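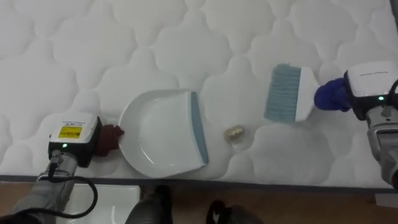 Reviews > Bedroom > Mattresses > Zultby quilted mattress

Guides Reviews Care and cleaning Contact

The Zultby is a medium-firm mattress sold in one depth and reviewed on the matching white base. I slept on it for four weeks before writing this. The cover is quilted in rounded, puffy panels with soft seams between them, and the seams are the part that matters for upkeep. A dustpan with a rubber lip, such as the white one with the blue-grey edge, lies flat enough on the panels to be usable, but a small object can settle in a seam and has to be brushed out along it. A dark grey piping strip finishes the edge.

Support is even across the width. The Zultby uses 1,000 pocket springs under a foam layer, and I noted no roll towards the middle. Edge support is adequate for sitting to put on shoes. Movement carries across the bed slightly more than on the Stamier, which I tested in October and which has a denser foam.

We use cookies to remember your settings. Accept / Manage

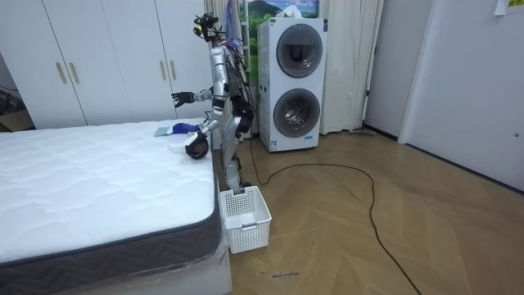 Heat is the weaker point. The cover holds warmth for the first hour of the night, and a cotton protector made little difference. The Bettencourt runs cooler but costs 200 pounds more and has a flatter top that shows marks sooner.

The cover is not removable, so cleaning is done in place. I used a handheld cleaner on low suction, working along the quilting and then across it. A damp cloth lifted a tea mark from the top at the second attempt. The maker advises against soaking, and the foam would be slow to dry. Sheets with shallow corners come off the Zultby; the Fisico fitted sheet stayed on.

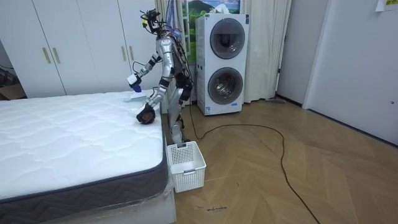 Zultby mattress, white quilted top and dark grey border with zigzag pattern.

The zigzag side band is a coarser fabric than the top and picks up lint. Turning the mattress end to end needs two people, as there are no handles. Recommended for back sleepers who do not sleep hot. Side sleepers under average weight should try the Stamier first.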